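Robot laundry day, and I forgot to eat lunch

OK writing this fast before I forget everything. Went to the open house at Trernwood on Thursday. Drove up with Tin-yau Hsu, who had gotten us on the list way back and then almost forgot himself. Doors at 2, we got there at ten past because of the exit. There are two exits that say Lillulton. Take the second one.

Parking was fine. Badge line was not. One guy, one label printer, and the printer kept spitting out the person before you. I was "Marjorie" for the first half hour and just went with it.

Quick background if you haven't been following along. Trernwood is the outfit that wants robots to handle soft stuff. Towels, blankets, sleeves, the things that flop. Boxes and bolts are easy by comparison, a box is the same shape when you come back to it. Cloth isn't. I've been going on about this here for years, so yes, I was excited, and yes, I pushed to the front.

First room was slides. Too many slides. The one number I wrote down was 1,658, which is how many practice grasps they logged in June on the fabric station alone. Didn't say how many worked. Somebody behind me asked and got "we'll come to that," and we did not come to that. Coffee in the back, decent. No food. I'd skipped lunch thinking there'd be food.

Then the demo floor, which is what everybody came for. They split us into groups of 12 and you got a turn at each bench. Ours started at Kumance, their name for the fabric setup (no idea how to say it, the staff said it two different ways). There's an arm, a work surface and a screen off to one side with the view from the camera down at the wrist. I ended up watching the screen way more than the arm. From the rail the arm looks slow and kind of bored. On the screen it's all right up in your face.

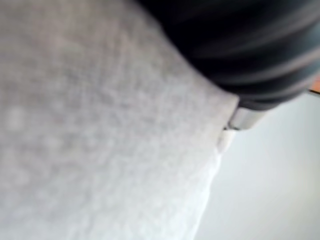 Wrist camera view at the Kumance bench. Gray cloth, very close. The little silver bit is metal.

I know, blurry. It's that close. But that's sort of the whole point and I wish they'd led with it instead of the slides. When you're that near to a piece of fabric there's hardly anything to go on. Gray, more gray, a fuzzy edge, one small white fold poking out. You or me, we'd just reach over and pinch it without looking. The software has to work out where the cloth stops from a picture like that one.

I asked the woman running the bench if the blur was a problem. She said they care alot more about where the edges are than about whether it looks nice. Makes sense. She also said the wrist view is only part of what it uses and there's a second camera up high, then she had to go deal with a kid leaning over the rail, so I never got the rest. If anyone reading knows how they blend the two, email me.

My turn at the bench was maybe five minutes. You pick a cloth out of the bin, drop it however you like, step back. I scrunched mine up mean. It got hold of a corner on the third try and lifted it clear, people clapped. Then Tin-yau dropped his nice and flat, and it missed and missed. He thinks flat is harder, nothing sticks up to grab. I think he jinxed it.

Other benches, quickly:

Pant. Folding. I know, the name. It did one pair of kids' sweatpants while we stood there and it took so long that the group behind caught up with us. Final fold was pretty good though, better than mine.

Sorting bench was down. Sign on it, no explanation. Shame, that was the one I'd have paid for.

There was also a table where you could wear a thick glove and try to fold a washcloth with two fingers. Sounds dumb, was the best thing there. Try it at home with an oven mitt.

Q&A at the end ran around 30 minutes. Mostly people asking when they can buy one. Answer was a long smile. One good question about wet laundry, since everything on the floor was dry, and they said wet is a seperate project and they're not showing it yet. So that's a thing to watch for.

Would I go again? Yep. I'd skip the slides, go straight to Kumance and stand where I could see the screen. Bring a sandwich. They're talking about another open house in the fall but no date on the wall or the handout, I checked both.

Have more notes on the Pant bench, plus a page on the glove thing that I can't read my own writing on. Will type up what I can this weekend. Gotta run, Tin-yau still has my badge.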